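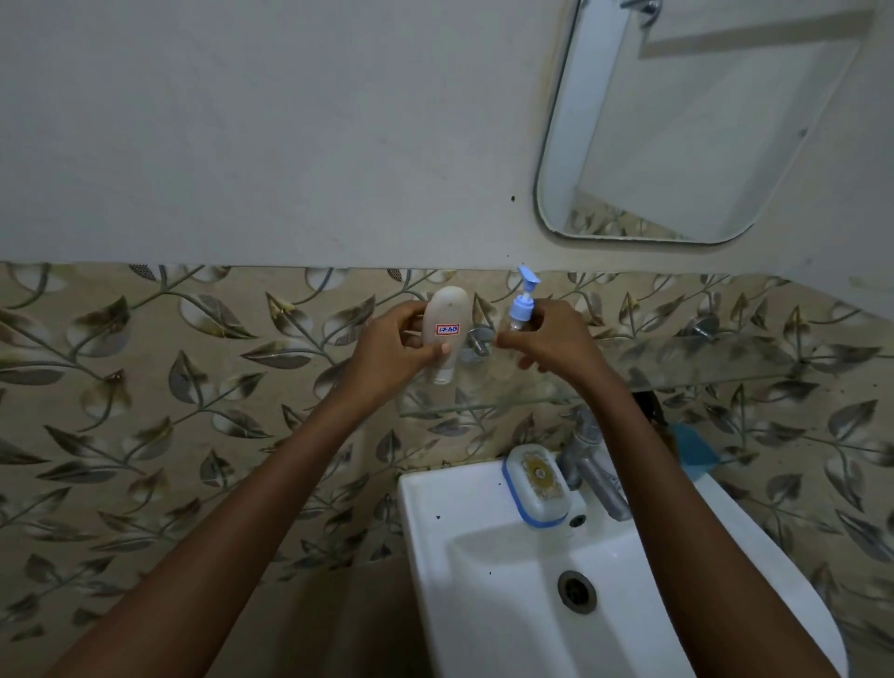
Two bottles at the washbasin, one with a "17AB" sticker

From: Quentin Arnaud
To: Claswood chocolate list
Date: 10 Sep 2024
Subject: Re: Barbier's new "direct" bars

On the list, a member wrote:
> Barbier now buys straight from the growers and pays them
> 20 percent over market. The 93 percent bar is out and it's
> the best thing they've made. I don't see how anyone can
> find fault with this. Order by December and shipping is free.

I can find fault with it, or at least with how it's worded. 20 percent over which market price, and on what day? The bean price has jumped all over the place this year. If the contract was signed before the jump, a premium over the old price could leave a grower worse off than selling to the guy with the truck.
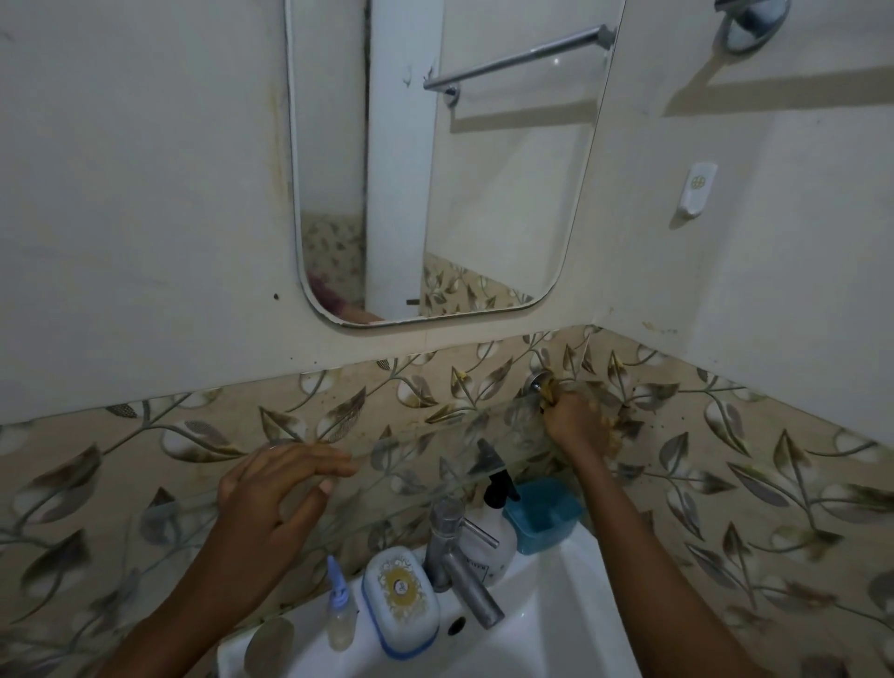
Corner by the mirror, leaf-pattern tiles

I wrote to Barbier and asked three things: who the seller is, what was paid per pound at the farm gate, and whether the premium covers the whole crop or only the lots that go into this one bar. I got a nice reply with a link to the same page you all read. "Straight from the growers" may still mean an exporter in the middle. Priveck used that line for years and their beans came through Cleven like everybody else's – the name was printed on the sacks.

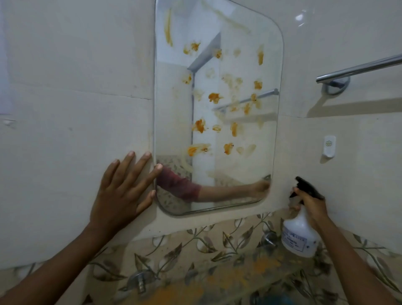 About the bar itself

I bought two. The snap is good and the finish is clean, but at $9 for a small bar I expected more going on in between. It tastes like a decent 93 with a heavy roast, and a heavy roast covers a lot. I'd like to try it next to the old Priveck 100 with the wrappers off. My bet is half of us would mix up the two makers.

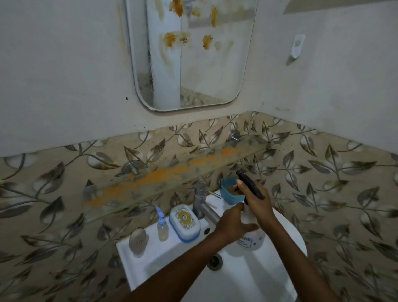 Spray bottle with black trigger, over the basin

If anyone has seen an invoice, a contract or even a dated price sheet, please post it and I'll take back whatever needs taking back. A photo of a smiling farmer on the box doesn't count. As for the free shipping, check the minimum order first. Mine came to nine bars before it kicked in, and I didn't want nine bars.

Quentin Arnaud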